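Unit 4. Wheels for inline skates: size, hardness, rotation
Course for assistant instructors, Velcombe Skating School
Text: Dirceu Marinho. Exercises: Samah Badawi.

In the last unit we looked at the boot and the liner. Now we go under the boot. Many students come to the course with good skating skills but they never changed a wheel by themselves, so please read this unit before the workshop and bring your own skates.

4.1 Diameter
The diameter is printed on the side of the wheel in millimeters. Most of our adult rental skates have 80, and the fitness group uses 90. A bigger wheel keeps its speed longer and rolls better over small cracks. A smaller wheel starts faster and turns more easily, and the skater stands closer to the ground. For beginners we prefer the smaller wheel, also when they ask for the big one.

4.2 Hardness
Hardness is given as a number with the letter A, for example 82A or 85A. The higher number is the harder wheel. Hard wheels last longer on rough asphalt but they give more vibration to the foot. Soft wheels hold better on a smooth indoor floor. The weight of the skater is also important: a heavy skater presses a soft wheel flat and loses speed. 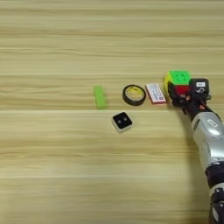

Workshop notes

4.3 Rotation
Wheels wear more on the inner edge, which comes from the push. When you see that the inner side is clearly lower, it is time to rotate. For a skate with four wheels we use this order:
Wheel 1 goes to position 3 of the other skate.
Wheel 2 goes to position 4 of the other skate.
Wheel 3 goes to position 1 of the other skate.
Wheel 4 goes to position 2 of the other skate.
The worn side must face outside after the change. Do one wheel at a time and do not mix the axles. Tighten until the wheel has no play, then spin it with a finger. If it stops at once, the axle is too tight or a spacer is missing.

4.4 Exercises
a) Read the diameter and hardness on your own wheels and write them down.
b) Rotate both skates in the order of 4.3. Your partner checks the axles.
c) Explain in two sentences which wheel you would give to a light adult beginner who skates only indoors.

Written answers go to Daiane Araújo before the next unit (bearings and cleaning).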